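The week the fingers stopped letting go

So that was a week. We lost six days of work on the Bakix project to a fault that I was sure was software, then sure was the battery, and then didn't want to talk about at dinner.

Quick background if you're new: I do desk-tidying tasks with a hand-held gripper, the two-finger kind. Pick up the thing, move the thing, put the thing down, next one. By the start of September I had 391 good runs saved and I was feeling pretty smug. Then, on run 392, I opened my hand and the fingers stayed shut! Not all the way shut, just hanging on for a beat too long, so whatever I was holding got dragged a little across the desk before it dropped.

At first I blamed myself (tired hand, too much coffee). Then I blamed the logging program, because the width reading said "open" while I was standing there looking at fingers that very much weren't. I reinstalled it twice. I went through 61 of the old runs one at a time hunting for the first bad one, and found the same tiny lag hiding in the last dozen, which made my stomach drop. Those had all been marked good. By me!
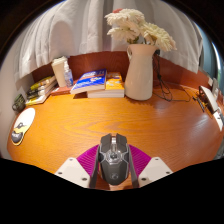 Can you save runs that were recorded with a sticky gripper?

Some of them, if the lag only shows up after the object has been set down. I kept those and tossed every run where something got dragged, because the reading and the real finger position don't agree there and I don't want anything learning from that.

The cause was so dumb. One of the screws on the linkage had backed out by maybe a turn and a half, and the slider was catching on the head of it. The reading comes from the trigger end, so it had no idea the finger end was hung up. I only found it when I turned the whole thing upside down under the kitchen light to look for crumbs. Ten seconds with a hex key, and it ran smooth again.

I put a dab of thread locker on all of them (the blue kind, I do want to get back in there someday) and added a dry open-and-close to my morning routine, five times, watching the fingers and the number on the screen together. If they disagree, I stop. I also wrote the whole thing up for the folks on the Gidlow forum, where someone had the same sticking last year and fixed it by swapping the spring. Their spring was probably fine, poor thing.

I'm redoing the dragged ones this weekend, mouse first, then the cups. If you've got a favorite brand of thread locker, drop it in the comments. Mine smells terrible.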